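La guía que Grurkport aplica desde mayo dedica 44 páginas a una cuestión que las normas de seguridad apenas rozan: cómo deben registrarse las demostraciones manuales con pinzas.

El texto exige que los marcadores permanezcan despejados y que los cables no crucen la zona de trabajo.
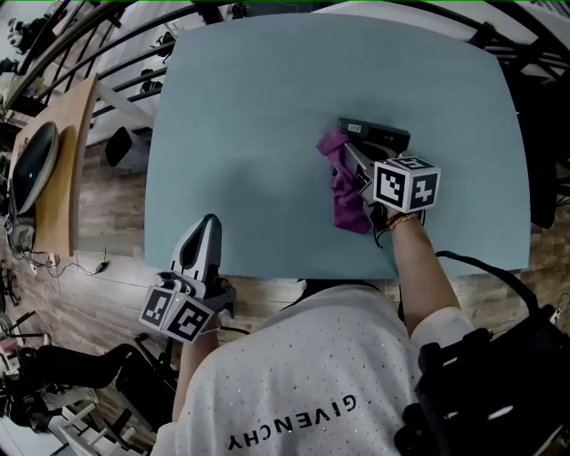
De las 400 sesiones revisadas, 386 cumplían ambos requisitos. Eleni Kadrić, responsable de calidad en Hodžić, considera que falta regular las pausas del operador – un punto que Foteck ya ha incorporado a su procedimiento interno.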